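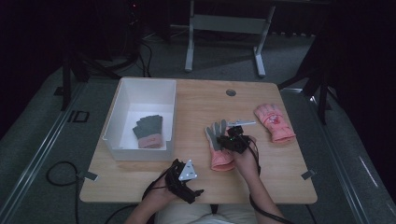
2.3 Inspiratory muscle training and cough flow

Participants in the training arm completed 30 breaths twice daily for 8 weeks against a threshold load, set at half of maximal inspiratory pressure and adjusted at each clinic visit. The control arm used the same device with the spring removed. Both arms were recruited from the Terkwood outpatient list beginning in September.

Peak cough flow was measured seated, with a face mask and a Cerier flow meter. The best of five efforts was kept, provided that the two highest agreed within 5 percent. Efforts with visible mask leak were discarded and repeated after a rest of 2 minutes.

Diaphragm thickness was measured by ultrasound at end expiration on the right side only -- the left window was too often obscured by bowel gas. Group means are plotted in Figure 3. Baseline values did not differ between arms. One reader (Hefin Morgan) scored all recordings without knowledge of group assignment.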